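Re: Plates for the break room, second try

> Following up on the lunch order. The Bullirero plates come in
> packs of 18 and the pink ones are on sale through August. They
> say the raised rim keeps fruit from rolling off, and that plastic
> "won't stain, scratch or slide." I'd like to get 5 packs, 90
> plates in all, and be done with it. Any objections?

One objection, maybe two. I've read the same page and I don't believe most of it.

"Won't stain" is a big promise for a pale plastic plate. We bought the Nernier bowls on the same promise and they went yellow the first time somebody had curry. And 90 plates is a lot for a kitchen with one drying rack. Where do they go? The cabinet over the sink is already full of Tisier mugs.

My other problem is the rim. A mandarin doesn't need a rim, it needs a peel bowl. People take one, peel it over the table and leave the bits where they fall. I don't see how a plate changes that if they don't reach for the plate in the first place.

Two things I'd want settled before we spend anything.

1. Size. The shallow middle is fine for a sandwich or a piece of fruit. Anything with sauce, I have my doubts. Mandarin and plate, on the white table by the tiles:
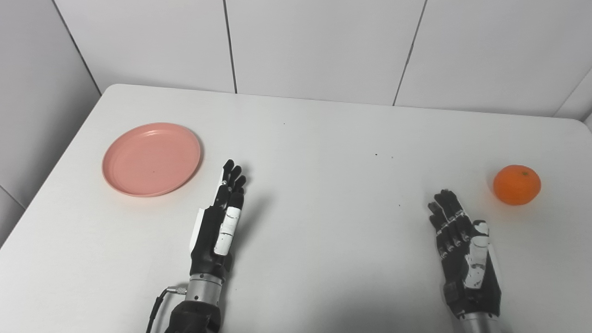

2. Color. Salmon pink is what's on sale, and I suspect that's why it's on sale. I can live with it. On a white table you can at least find it — more than I can say for the white saucers. But it will show every dark speck, so whoever washes up had better be in the mood.

The Akgül order came to 312 with shipping and half of it is still in the box. I'd rather not do that again. Get one pack, put it out next to the fruit, and see if any of them come back to the sink. If they do, order more and I'll stop complaining on the list.

Also, does the sale price include shipping? The page I saw didn't say.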